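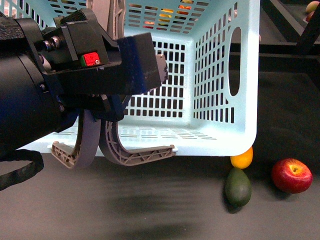 Basket Questions, Answered

I write a small home-organizing page called Torcombe, and the thing I get asked about most is baskets. Plastic ones, mostly, the kind with holes all over. I've lived with them in every room for years and I have opinions, so I finally put the questions that keep coming up in one spot. I've grouped them loosely. If you just want to know how to get the gunk out of the holes, skip down to cleaning.

Choosing a basket

Why plastic? Wicker is so much prettier.

It is! I have wicker in my living room and I love looking at it. But I can't hose it off in the bathtub, and it snags every sweater I own. For anything that touches food, shampoo, kids' stuff, cleaning supplies or the inside of a refrigerator, I go plastic every time. If you want pretty, put the wicker where company sits.

Do the holes matter, or is that just the look?

They matter more than you'd think. Air gets through, so onions and potatoes keep better than they do in a solid bin, and a damp washcloth has some chance of drying out. You can also sort of see what's inside from the side (helpful on a high shelf). And when you rinse the basket, the water runs right out again. The downside is that small things escape. Bobby pins, loose batteries, those tiny packets of soy sauce, all of it ends up on the shelf underneath.

Small holes or big slots?

Small holes for small things, slots for produce and towels. If you're stuck, buy small holes. You can put a towel in a small-hole basket but you can't put paper clips in a slotted one. I've tried.

What color should I get?

I buy pale ones. Light blue, pale green, white. You can see dirt on them, and I want to see dirt on them, otherwise I'd never wash them. They also make a dark cabinet easier to look into. I had a set of chocolate brown baskets in my first apartment and I found a petrified lime in one of them when I moved out.

Do you assign a color to each room?

I did for one summer and then I ran out of blue and grabbed green for the bathroom and the whole system fell over. If you've got little kids, one color per kid works great. Otherwise I wouldn't bother.

How do I know what size to buy?

Measure the shelf. Then measure the door opening, which is the part everybody skips! Cabinet doors have hinges that stick out, and a basket that fits the shelf perfectly may not make it past the hinge. Take the smaller width, knock off half an inch so your fingers fit, and that's your basket. Depth is the same story: you want the front edge to sit just inside the shelf so the door closes.

Also check whether the sides slope. Lots of baskets are wider at the top than at the bottom, and the size on the tag is usually the top. A basket listed at 6 inches wide might have a floor that's quite a bit narrower, and if you're planning to stand spice jars in it, the floor is what counts.

Any brands you like?

I've bought a lot of the Havel ones from the housewares store near me and they've held up nicely. The rim is smooth, the corners don't crack. I also have several from Noltamgate, which are cheaper and a bit bendy. Fine for socks. I wouldn't load one with cans. Nobody's paying me to say any of this, I just go through a lot of baskets.

Setting them up

How many do I need to start?

Start with 3. I mean it. People write to me with 30 baskets in a shopping cart and they haven't emptied a single drawer yet. Get 3, use them for a couple of weeks in whichever spot annoys you most, and you'll find out what size you really wanted. Then go back to the store.

Which spot should I do first?

Under the kitchen sink, if you can face it. It's small, it's awful, and you open it every day, so you get to enjoy it. Sprays in one basket, sponges and gloves in another, and whatever's left over can stand on its own. When something leaks you lift out one basket and wash it, and the cabinet floor mostly stays decent (put a tray underneath if you've got a leaky bottle, the holes won't help you there).

Basket facing which way?

Short end toward you on a deep shelf, so it pulls out like a drawer. Long side toward you on a shallow one. If the front wall is lower than the back, low side faces out, obviously, but I've walked into my own pantry and found them backward, so I mention it.

What goes in the front?

The thing you use the most. In my pantry basket that's tea. Behind the tea there's more tea that I like less.

Can I stack them?

Only if they were made for it. Stacking baskets have feet or a lip that locks onto the one below. Plain ones will nest when they're empty and tip when they're full. If you need height, put in a shelf riser and let each basket sit on something flat. I had a tower of plain ones in the linen closet once and one July night it came down at two in the morning. I thought we were being robbed.

They slide around when I pull one out. Help?

Shelf liner, the rubbery kind. Cut it a little short so it doesn't curl up at the front. A plastic basket on a slick painted shelf will scoot if you breathe on it. On wire shelving the opposite happens and they catch on every wire, so there I lay down a sheet of stiff plastic first.

How do you label a basket that's all holes?

Tape won't stick, I know. Use a luggage tag or a clip-on label, or punch a hole in a piece of card and run a twist tie through it and through the basket. This is one spot where the holes do you a favor. Boiko makes little clip labels that grip the rim and I've got them all over my laundry shelf. Write in pencil for the first month. You will change your mind.

Living with them

How full is too full?

If you have to move something to see something, take a few things out. I stop when the contents reach the rim. Anything heaped above it falls off the back when you pull the basket forward, and then it lives behind the basket until you move houses.

My family won't put things back in the right basket.

Mine neither. What helped was making the categories dumber. I used to have "baking, dry" and "baking, decorating" and "baking, other." Now I've got "baking." Everything lands in there and nobody has to ask me. The sprinkles get mixed up with the yeast and life goes on.

What about an empty basket? Mine always end up full of junk.

Keep one empty on purpose! I keep one at the bottom of the stairs and anything that needs to go up gets dropped in. The rule at my house is that whoever goes up next takes it. The rule gets followed maybe half the time, and that's still a lot fewer trips than before.

Can I use them in the fridge or freezer?

Fridge, yes, I love them in there. Yogurts in one, cheese in another, and you can slide out the whole cheese basket at lunchtime. In the freezer I'd be careful, because some plastics get brittle when they're that cold and a corner will snap off when you yank on it. Check the tag for freezer use.

Cleaning

How do you get the grime out of all those little holes?

Soak first, scrub second. Fill the tub or a big sink with warm water and a squirt of dish soap, push the baskets under, and walk away for 30 minutes. Then go over both sides with a dish brush, the stiff round kind, and rinse with the sprayer from the back so the water pushes the crud out the way it came in. An old toothbrush does the corners. Please don't sit there with a toothpick doing them hole by hole. I did that once and I was mad for the rest of the day.

Can they go in the dishwasher?

Some can. If it says top rack, believe it. I warped a nice one on the bottom rack, right next to the heating element, and now it rocks like a chair.

Mine smells like onions.

Baking soda paste, let it sit, rinse, and then leave it outside in the shade for an afternoon. Shade, because too much sun fades the color and makes the plastic chalky. If it still smells after 5 rounds of that, congratulations, it's your onion basket now.

When do you throw one out?

When the rim cracks. A cracked rim pinches your fingers and it'll let go when the basket is full. Cloudy, scratched, a little faded, I keep all of those. The ugly ones go to the garage, where they hold extension cords and flowerpots, and they seem to last forever out there.

Got one I missed? Use the contact form on the Torcombe page. I answer slowly, usually with my coffee, but I do read everything.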